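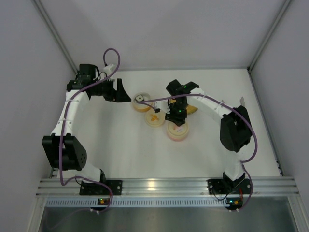

Page last changed: 20 April 2019, by the keeper of these pages

Pale grey

Pale grey is any of the light colours that sit between white and the middle greys. Paint makers sell it under dozens of names (dove, mist, pebble, ash, oyster and so on, and I've given up trying to keep track of them) and you'll meet it on walls, school jumpers, filing cabinets, pigeons and the sky over Lakisbridge for most of the winter. I've been painting rooms for a living for years and I like it more than any other colour, so this entry is longer than the one on beige. Sorry, beige.

The word

Grey is an old word and has been in English for as long as there has been an English to put it in. The spelling with an "e" is the usual one in Britain and the one with an "a" is the usual one in America, and people will tell you there's a difference in shade between the two. I've had that argument over a tea break more than once and I don't believe a word of it. "Pale" came over from French much later. You'll also hear "light grey", and I use the two as if they meant the same, though a customer of mine in Stanbridge was quite firm that light grey has more white in it and pale grey has more water in it, if you see what I mean. I did, sort of.

How it's made

The simple way is to put a very small amount of black into a lot of white. It takes far less black than you'd think! My first go at it, in a bucket, ended up the colour of a wet slate and I had to keep adding white until I had enough for the whole street. Always put the dark into the light, a few drops at a time, and stir for longer than seems sensible.

Black and white alone give you a rather cold, bluish grey. Most of the greys people like in their homes have something else in them as well. A touch of yellow ochre or raw umber warms it up, and a touch of red earth pushes it towards the pinkish greys that were all over the place a while ago. You can also get a grey with no black in it at all by mixing two opposites, blue and orange for instance, and letting them cancel each other out. Picture painters are very fond of doing it that way – the result is livelier than the black and white kind, and it sits better next to other colours. It's a nuisance to match again if you run out, though.

Warm and cool

This is the bit everybody asks about. A warm grey leans to yellow, red or brown. A cool grey leans to blue, green or violet. On the little card in the shop they can look exactly alike, and then you get them home, put them up next to a cream door frame and one of them turns lilac. The trick I was taught is to lay the card on a sheet of plain white paper by a window, as the white shows up whatever the grey is hiding.

The way the room faces matters too. In this part of the world a room with its window to the north gets a bluish light for most of the day, and a cool grey in there can feel like the inside of a fridge. The same paint in a south-facing room can be lovely. Bulbs change it all over again in the evening. I always paint a piece of lining paper and move it about the room for a day or two, morning and night, and I've talked people out of a great many tins that way.

On walls

Before paint came ready mixed, a cheap grey wall was often just limewash with a bit of soot or lamp black in it. It dries much paler than it goes on, which catches everyone out. You still find it in old dairies and outhouses when you scrape back the later coats. I took a scullery in Venberg back to the plaster once and found 7 layers, and four of them were grey, each a shade lighter than the one underneath. Whether somebody chose that or it was just whatever was in the shed, I couldn't say.

Then there's the fashion side. Grey has come round several times, and in the last ten years or so it has been everywhere, to the point where people have started getting sick of it and asking for green. I painted a house in Stanbridge from top to bottom in one single grey (walls, doors, skirting, the lot) and it took roughly 60 litres. It looked very smart, although I did keep losing my dust sheets in it.

For the finish, go for matt on old or bumpy walls and keep the shinier sorts for woodwork. Pale grey in a shiny paint picks up every dent in the plaster, and also the colour of whatever stands near it. A red sofa will give you a pink corner.

In cloth

Undyed wool from grey-fleeced sheep makes a natural pale grey that needs no dye, and it's the one shade that hand knitters round here go on buying year after year. The stall called Ntuli at the June market in Lakisbridge sells it in big soft skeins, and I have a jumper made out of 6 of them that has gone through at both elbows and been darned in a slightly different grey, which I rather like. Linen is a greyish colour too before it's bleached, somewhere between grey and straw. Dyed greys are harder to get even than you might expect, as the black dyes used in small amounts can split and leave a green or a purple tinge along the folds.

In nature

Birch bark in shade, lichen, wood ash, the underside of a willow leaf, herons, most of the pebbles on most of the beaches. Old oak goes a silvery grey if it's left out in the weather without oil. A cloud is made of white stuff, really, and only looks grey from below when it's thick enough to stop the light getting through.

Telling greys apart

A good colour card can have well over 1,000 shades in it, and the grey pages are always the grubbiest from being thumbed. Eyes get tired of looking at greys quite quickly. After a few minutes they all drift towards each other, so look away at something green, have a biscuit, and come back to it.

See also: Beige; Limewash; Lining paper; Off-white; Slate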